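Dritley Storage Trays – set of 6

Price: £8 per set, plus postage
In stock, packed from Fudthorpe

I started selling these because I couldn't find a decent tray for my own kitchen table. Everything I bought was either so deep that you had to tip it out to find anything, or so flimsy it bent when you picked it up by one end. The Dritley sits nicely in between and I've now got them in nearly every room of the house (my other half has stopped commenting).

They're great for jigsaw sorting, seed packets, beads, kids' bits and bobs, and all those screws you swear you'll put away later. You get one colour per set, so do say which you'd like when you order, otherwise I'll just pick a nice one for you! 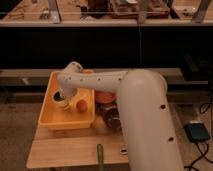 An orange-yellow tray with low sloped sides, on a light wooden tabletop.

Washing is easy – warm soapy water and a soft cloth. I wouldn't put them in the dishwasher. I tried it with one of mine and it came out with a wobble it's never lost.

They nest when they're empty, so a set takes up hardly any cupboard space. If you want lids, those are the Flostesia ones, sold separately, and they only fit the standard size. Please don't order them for the long tray, I've had a few sent back.

What buyers have told me

"Bought a set for my model railway spares and came straight back for another." – Igor Kuruc

"Lovely and light. Would like a green one please!" – Drita Ionescu

Green is coming in February, Drita, I promise.

Item code: 142
Postage: second class, or by Keskin courier for bigger orders
Returns: unused sets only, drop me a message first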